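2 July 2019

Rewi hand-held gripper kit, trial unit, third day

Carried on with the plug-and-strip job this morning. Same setup as yesterday: board on the carpet, white power strip, operator on the floor with a gripper in each hand. Firmware is the version the kit shipped with. Rendus have a newer one on their download page but I want a full set of numbers on the stock version before I touch it.

Zeroed both grippers before starting. The left one wanted two tries. The finger opening read 3 mm with the fingers fully closed, then came right after I unplugged the cable at the box end and put it back. It did the same thing on Monday, so it goes on the list for Rendus.

Session ran from 9:20 to a little after noon with one break. 116 attempts logged, 40 of them thrown out. Most of the thrown-out ones are from the first half hour, when the recorder was dropping the left channel without any warning on screen. The status light stays green when this happens. You only find out when you open the file and the left side is a flat line. I have started opening every tenth file as we go, which is slow but better than losing a morning. 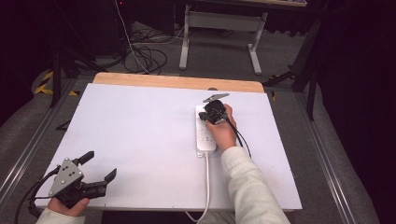

Grip force is fine for this job. The plug needs a firm straight push for the last few millimeters and the fingers hold it without slipping as long as you take it by the body. If you take it too close to the cord it rolls. Digby found that turning his wrist a bit before the push lines the prongs up better than trying to correct once they are touching the socket. He was getting them in on the first push most of the time by the end. I was not, but I have had less practice.

Weight is the main complaint so far. On paper the grippers are light, and for ten minutes they are. After an hour the right wrist is sore, and the cable adds to it when it drags on the sleeve. We tried a loop of Velcro at the forearm. It took the pull off but shifted every time the elbow bent. A proper strain relief with a cuff would fix it. Erkorholm sell one for their own unit and it may fit, the handle diameters are close. Will measure.

Cable length is 300 cm according to the sheet. Enough when sitting at the board, short if you want to stand up and stretch without unplugging. I'd ask for the longer set if we buy.

Software notes:

Export works. Files open in our viewer with no conversion, and the time stamps from the two hands agree to within one sample on the five files I checked.

The trim tool is poor. It moves the start point but not the end point, and there is no undo.

Task labels can't have spaces in them. It takes them without complaint and then cuts everything after the first word, so "plug in" and "plug out" both came through as "plug". Had to relabel all of Monday by hand. Use underscores.

Battery in the recorder box went from full to half over the morning. The sheet claims a full day. Possible, if the day has a long lunch.

Compared with the Reson loaner we had in the spring: Reson had the better trigger feel and a much better manual. The Rewi opens wider and the fingers come off with one screw, so swapping them is a two-minute job where the Reson took a small hex key and some swearing. Data quality I would call even until I have looked at the jitter properly. The Reson files are on the old drive, in the folder marked spring_loan, if anyone wants to plot them side by side.

Price as quoted is 693 for the second pair of fingers and the hard case together, on top of the kit. Seems steep for the case. Asked Rendus for the fingers on their own, no answer yet.

Afternoon: went back through the rejected files to see if any could be saved. A few have a good right hand and I've put those in a separate folder, not counted above. Also wiped the finger pads down with alcohol. The inside edge of the right pad is starting to polish. Grip still good, but I'd like to know how long a set is supposed to last and the sheet says nothing.

To do:

Measure handle against the Erkorholm cuff
Write to Rendus: left zero, silent channel drop, label bug, pad life, longer cables
Charge the recorder box overnight and time it tomorrow from full
Get Digby to do a session with the strip turned the other way
Update firmware after that, not before

Loan can be extended to October if we ask by the end of next week. I think we should ask.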